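Kinerero Project – Working Group on Task Demonstration
Minutes of the meeting of 2025-04-22

Present: the demonstration team, the training team, the hardware lead, the data lead, one guest from Avard. Apologies from the Gramine site, which sent written comments.

The meeting opened at 9:30. The minutes of the previous meeting were accepted with one correction: under item 4, "remote sessions" should read "remote sessions at the Kinyua bench only."

1. Progress since last meeting

The demonstration team reported 556 demonstrations recorded with the hand-held gripper and 115 by remote control. All of the remote ones are from the Kinyua bench. The target for hand-held work was met. The target for remote work was not, mostly due to the arm being out of service while a wrist cable was replaced.

The training team has used the drawer and cup tasks so far and has not started on plugs. They asked that no more cup demonstrations be recorded until the current ones are checked.

The data lead reported that 17 hand-held recordings were rejected. Most of those began before the operator was in position and had no clear start. The start tone will be made louder.

2. Plug task

Discussion of how the plug and power strip task should be shown. At present a person brings the plug to the strip by hand and the gripper is kept open over the table, so that the view from the tool shows where the plug should go. The gripper demonstration of the same step comes after.

The training team asked whether the hand portion is useful, given that a hand and a gripper hold a plug differently. The index finger lies along the top of the plug and the thumb goes underneath, and two flat fingers cannot copy that. The demonstration team replied that the approach to the socket is the part they want, and that the grip can be learned from the gripper portion. The guest from Avard said they had tried both ways on a connector task and kept the hand portion, but with fewer repeats.

It was also noted that the white strip on the white tabletop gives little contrast except at the sockets, and that the arm throws a shadow over part of the table. The training team does not want this corrected in every recording. They would like some variety in the lighting instead. 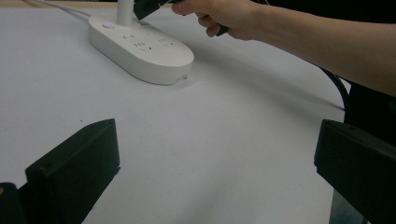
3. Remote control at the Kinyua bench

The hardware lead reported that the delay between the operator's controller and the arm is up to 200 milliseconds on bad days. Operators slow down to make up for it, and the recordings show long pauses just before contact. The training team can trim pauses, but would rather not, as the trimming also removes small corrections.

Two options were discussed: moving the operator station to the same room as the arm, or keeping it where it is and running a direct cable. The direct cable was preferred. The operators also asked for a foot pedal to pause recording, so they can rest their hands between attempts without ending the session. Agreed.

4. Comments from Gramine

Gramine wrote that their operators find the hand-held tool heavy after an hour and asked for shorter sessions. Agreed to limit sessions to forty minutes with a break. They also asked whether left-handed operators may mirror the table layout. The data lead said yes, as long as the layout is entered in the session sheet before recording starts.

Gramine's question about storage was held over. The answer depends on a quote that has not arrived.

5. Actions

Demonstration team: stop cup recordings; record the plug task with one hand portion for every five gripper portions.
Demonstration team: vary the lamp position between plug sessions and write it on the session sheet.
Hardware lead: price and fit the direct cable at Kinyua; order the foot pedal.
Data lead: raise the volume of the start tone; add a line for mirrored layout to the session sheet.
Training team: first results on the plug task to be shown at the next meeting, even if partial.

6. Any other business

Avard offered a half day on their connector bench for two operators. Accepted – date to be settled by email.

The question of a public demonstration in October was raised again. No decision. It will be put on the next agenda once the training team has plug results.

The meeting closed at 10:50.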